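Swap shelf for cups and bottles to stay open through December

Community News > Reuse & Recycling

By Emiko Noguchi
December

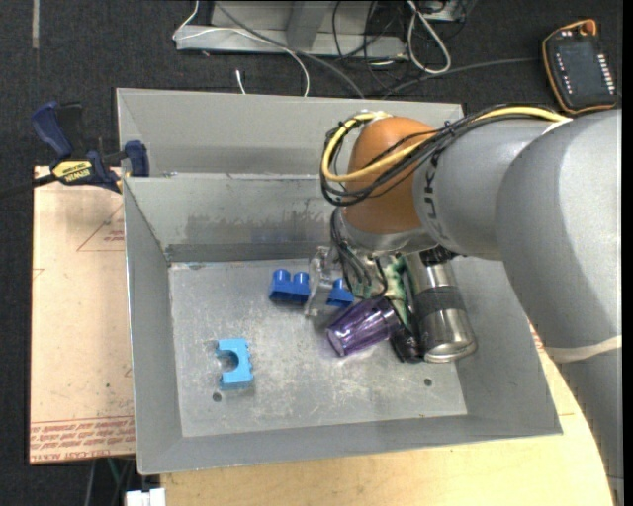
A purple tumbler and a stainless-steel container with a dark gray band, next to a dark-blue plastic piece.

The drinkware swap at the Kariuki Reuse Center will run through the end of December, the center said, after more people than expected brought in cups, bottles and lunch containers during its first weeks.

The swap takes up one wall of the sorting room on Sillell Street. Residents can drop off clean drinkware and household plastics at the side door and take home up to four pieces per visit. There is no charge either way, and no need to bring something in order to take something.

Nearly 2000 pieces have come in so far, according to Bogumił Gajewski, who manages the sorting room. Plastic tumblers make up the largest share, followed by metal bottles and travel cups. Glass is accepted at the front counter only.

"People have a cabinet at home where the cups fall out when you open it," Gajewski said. "They bring us a bag, and then they stand at the shelf for a while and go home with one good bottle."

Incoming pieces are sorted by material first. Metal containers are checked for dents around the rim and for a lid that closes. Plastic cups are checked for cracks and cloudiness. Anything that passes is washed and put out on the shelf, usually by the next afternoon. Pieces that fail go to recycling if the material can be identified, and to the trash if it can't.

Lids have been the main problem. The center has a crate of 190 that don't fit anything on the shelf, and visitors who are missing one are welcome to look through it. Gajewski asked that people tape lids to their bottles before dropping them off.

Odd plastic parts are a smaller headache. Pieces of toys, holders and kitchen gadgets often arrive at the bottom of a bag of cups, and staff set them aside in a separate tub. The hobby group Plastusier picks through that tub once a month and takes what it can use for repairs. The rest is recycled where possible.

The washing is done in a secondhand commercial dishwasher donated by Humer, a lunch counter two doors down that closed its kitchen in the spring. A full load takes 30 minutes -- longer if the racks are mostly tall bottles, which have to be turned and run again.

The center is still short of children's cups and wide-mouth bottles. It has enough coffee mugs and asks residents to hold on to those for now. Baby bottles, cups with chipped rims and anything that has held paint, fuel or cleaning products can't be accepted.

Drop-off is open from 10 a.m. to 5 p.m. on days the center is open. The shelf closes an hour earlier so it can be restocked. Large donations, such as boxes from an office or a school, should be arranged with the front counter ahead of time.

A decision on whether to keep the swap going after the new year will depend on space -- the same wall is normally used for holiday lights and storage bins in January.

Filed under: Reuse, Household, Around Town

Contact the newsroom | Copyright, all rights reserved | Back to top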